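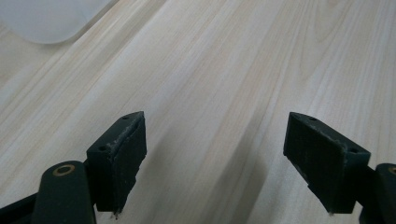 Convocatoria de participantes: estudio sobre tareas domésticas y automatización

Lastix, centro de ensayos con sede en Plurndale, abre el plazo de inscripción para el estudio Velto, dedicado a comprobar qué tareas de la casa y del comercio pueden confiarse ya a una máquina y cuáles siguen requiriendo manos humanas.

Objeto del estudio

Se comparará la ejecución de tareas breves (guardar, clasificar, doblar, reponer) por parte de personas sin formación técnica y de sistemas automáticos. Los resultados disponibles son desiguales: las piezas rígidas se manipulan con cierta fiabilidad, mientras que los envases flexibles continúan planteando dificultades.
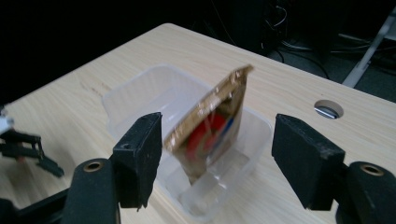
La tarea de envasado constituye el primer bloque de las sesiones. Consiste en colocar artículos de despensa en recipientes de distinto tamaño. Un sobre de aspecto metalizado, de pie e inclinado dentro de una cubeta de plástico translúcido, representa bien el grado de dificultad previsto. Se valorarán la posición final del artículo y el estado del envase.

Requisitos

Ser mayor de edad.
Disponer de movilidad suficiente en ambas manos.
No haber trabajado en el sector de la robótica.
Poder asistir a 5 sesiones en horario de tarde.

Condiciones

Se ofrecen 100 plazas. Cada sesión tendrá una duración de unas dos horas y se celebrará en las instalaciones de Ďurica. Quienes completen el estudio percibirán una compensación de 100 euros. Los datos se tratarán de forma confidencial.

Inscripción

Las solicitudes se presentarán durante el mes de mayo mediante el formulario disponible en la secretaría de Lastix. La admisión se comunicará por escrito en un plazo de 7 días hábiles.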